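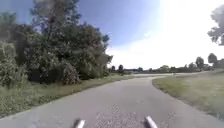

Kvido Machala
Path surveyor, section moderator

Tagged: Paths & Surfacing > Asphalt > Edges and verges

I'm putting together a maintenance note for a shared path and want opinions before it goes to the parks office in May. The stretch is the Huren loop, from the Flatetti footbridge to the first road crossing, 424 meters of asphalt. It bends right, then back left, with trees and bushes along the left verge and open grass on the right.

The surface is gray, slightly rough and weathered. There is a paler patch low in the photo where the aggregate shows as small speckles. I have three questions.

1. Does the pale patch need anything now, or is it only binder wear?
2. The left edge is slightly uneven where low grass comes over onto the pavement. Edge it mechanically, or leave it?
3. How far should the shrubs be cut back, if at all?

The right edge is a smooth curve and I don't plan to touch it. Design width was 90 inches when the path was laid. I haven't taped it again yet.

—

hona_gradeline wrote:

Leave the patch. Exposed aggregate on a path with no vehicle load is normal aging. Check for loose stone by hand: push at it with a flat screwdriver, and if nothing comes up, write it down and move on. If you get more than a few stones per square foot, you have raveling and it's a different conversation.

On edging, I would do it. Grass that has crept over asphalt traps soil, the soil holds water, and the edge softens. Half-moon edger or a walk-behind with a steel blade, set shallow. Cut to the true edge of the asphalt and no farther.

—

tackcoat wrote:

Disagree on the edging. A steel blade along an old unsupported edge will take pieces off it. There is no curb and I assume no concrete edge restraint. On the last path I looked after we edged every spring for four years and lost over 16 inches of width in the worst spots, most of it in chunks the blade had loosened. Where we stopped, the edge held. String trimmer held flat, twice a season, sweep the clippings off. That's all it needs.

Kvido, what's the base? And does the asphalt sit proud of the verge or flush?

—

Kvido Machala wrote:

Compacted crushed stone, according to the drawings. No edge restraint. I can't tell you the height difference along the whole length. Where I put a level across it near the footbridge it was close to flush on the left and slightly proud on the right.

—

hona_gradeline wrote:

Flush on the left is exactly the problem. Water has to get off the pavement somewhere. If the verge has built up to surface level, a trimmer only gives you shorter grass on the same dam. You want the shoulder lowered an inch or so for the first foot.

Sixteen inches is a lot to blame on a blade. How thick was that mat?

—

tackcoat wrote:

Two inches nominal, less at the edge, as it always is. I'm not blaming the blade for all of it. The base was thin too. But a thin edge is what most of these old paths have, and he won't know which he's got until he digs.

Dig one test hole beside the edge before deciding. Use a hand spade, go down to the bottom of the mat, and measure the thickness. Under an inch and a half, keep the steel away from it. Over that, do what Hona says and I'll stop arguing.

—

jires_m wrote:

Going back to question 3. I manage the hedges and path margins at Jireš, so my view is from the green side.

The tall tree isn't your concern unless there are limbs below head height over the pavement. The shrubs are. The rounded one that bulges toward the verge is the one I'd look at first, given that it sits before you come into the bend back to the left. Stand where a cyclist's eyes would be and see how much of the path beyond you lose behind it. If you can see 50 feet of pavement past the shrub, I would trim only for shape. If you can't, take the face back in two passes, one this year and one next. One hard cut into old wood on the shaded side usually leaves a bare face for a couple of seasons.

Also, the deep shade under that canopy matters for the surface more than the roots do at this stage. Shaded asphalt dries slowly. Check where the shadow falls on the pavement in the morning, not only at midday, and look for moss there.

—

Kvido Machala wrote:

Sight line is a good point and I hadn't measured it. I walked it again at 7:30 this morning. From seated cycling height the view past the rounded shrub is adequate at the center of the path and poor if you keep to the left. People riding toward the footbridge keep to the other side, so the conflict is limited, but they do cut the bend.

No moss that I could find. Screwdriver test on the pale patch: nothing moved.

—

ottergrade wrote:

Has anyone considered that the grass is half dry? There's yellow in both verges, brownish in places on the right. If you lower the shoulder into dry turf and seed it in May with no irrigation you will have bare soil all summer, and the first heavy rain will put it on the path. I'd hold the shoulder work until early fall and do only the trimming now.

—

hona_gradeline wrote:

Fair. Fall is better for seed. I'd still cut a few drainage nicks through the left verge now, a spade wide, at the low points. Find the low points by going out after rain and marking the puddles with chalk. If there aren't any puddles, there aren't any nicks to cut and the whole job drops down the list.

—

tackcoat wrote:

Agreed on nicks. Still want the test hole.

—

Kvido Machala wrote:

The draft as it now stands:

Pale patch — monitor, no treatment, recheck after winter.
Left edge — flat trimming and sweeping this season. Test hole to establish mat thickness. Drainage nicks only where standing water is found.
Left shoulder — lowering and reseeding deferred to early fall, method to depend on the test hole.
Rounded shrub — first pass of two on the path face, after checking for nests.
Right edge — no work.

I'll tape the width at a few points while I'm out there with the spade. If it comes up short of the drawings on the left I'll post the numbers in this thread.

—

jires_m wrote:

Nest check applies to the pale-leaved shrub as well if anyone is tempted to tidy it at the same time. I'd leave that one alone, it isn't doing any harm where it is.

Contact the moderators | Forum rules | © Path & Verge Forum | Back to top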